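Flerkero Community Computer Refurbishment, Hebden
Progress report to the Dreltby Fund, 11/4/19 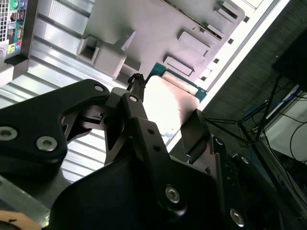 Donations have kept up well since our last report. We took in 46 desktop machines, most of them from two offices in Hebden that were closing, and 27 have been passed on to households on the waiting list. The rest are still being sorted. Each one is opened up before it is tested. Machines that fail are stripped for parts, and what is left goes to the recycling centre.

Wiping of hard drives is up to date. We moved to the Flundano stock system at the start of the quarter and old records have now been copied across, apart from the printer list.

Spending is within budget except for delivery. Van hire went up and we covered the difference from the tools line. We would like to make this change permanent and ask for your agreement.

Still to do before December:
Finish the printer list
Renew the lease on the storage unit
Send out the household survey

The survey results will be in our next report.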